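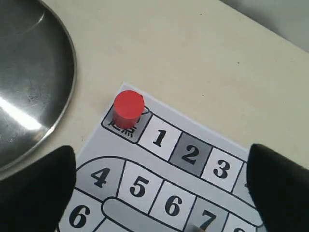
Session 2: Marking out and fit-up

These notes go with the second bench session of the fabrication short course. Read them before you come in, because I will be assuming you have, and I am poor at hiding disappointment.

What we are making

A plain mild steel bracket for a handrail post: one base plate, one upright, two gussets. It is a dull object. Zornden, the small fabrication shop whose drawings we use on this course, sends out trays of them, and the customer has never once written in to say how lovely they are. Customers do write in when the holes don't line up.

Reading the drawing

Start with the title block. Everyone skips it and goes straight to the shape, then wonders why the part is the wrong thickness. Check the material, the revision letter and the general tolerance. If the drawing on the bench and the drawing in your folder carry different revision letters, stop and ask. The one in your folder is usually the old one.

Dimensions on our sheet are taken from the left-hand edge of the base plate, which is called the datum. Measure every hole from there. If you measure from hole to hole, each small error is handed on to the next, like a cold going round an office.

Marking out

Clean the plate first. Mill scale and oil will both stop marking blue from taking, and a scribed line on oily plate has the staying power of a New Year's resolution. Scribe once, firmly. Two lines side by side give you a choice, and you will choose the wrong one.

Centre-punch lightly, look at it, then punch again properly. A light mark can be nudged over. A deep one is there for good.

Chalk is for writing your initials on things. A chalk line is as wide as the tolerance we are working to, so please don't cut to it.

Cutting

Leave the line. The saw blade has a thickness and it has to come out of somewhere, preferably the scrap side. Deburr both faces afterwards, including the one you can't see once it is lying on the bench.
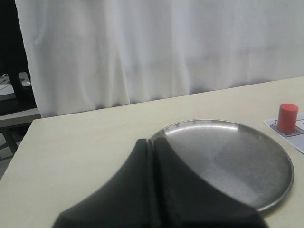 Fit-up

Most of what gets blamed on welding is done at this stage. Put the upright on the base plate, square it with a square (your eye is not a square, however long you have owned it) and clamp it. Check it again after clamping, as clamps have opinions.

The upright should sit down with no visible gap along its foot. If there is a gap, take it apart and dress the edge. Filling it with weld is possible, and you will see it done, but the joint will pull as it cools and you will spend your afternoon with a hammer.

Tacking

Tack on alternate sides. If all the tacks go on one side, the upright will lean towards them, slowly and with great dignity. Tacks should be small but sound, and any cracked one gets ground out completely before the next goes in. Check for square after every pair.

Gussets go in last. They make the bracket very stiff, and a bracket that is stiff and crooked stays crooked.

Homework

Work through the cutting list on the back page. The stock bar is 26 units long and each bracket needs almost 2 units once the saw cut is allowed for. Say how many you would promise the customer, and why you would keep the offcut. Bring it to the bench by 1st June.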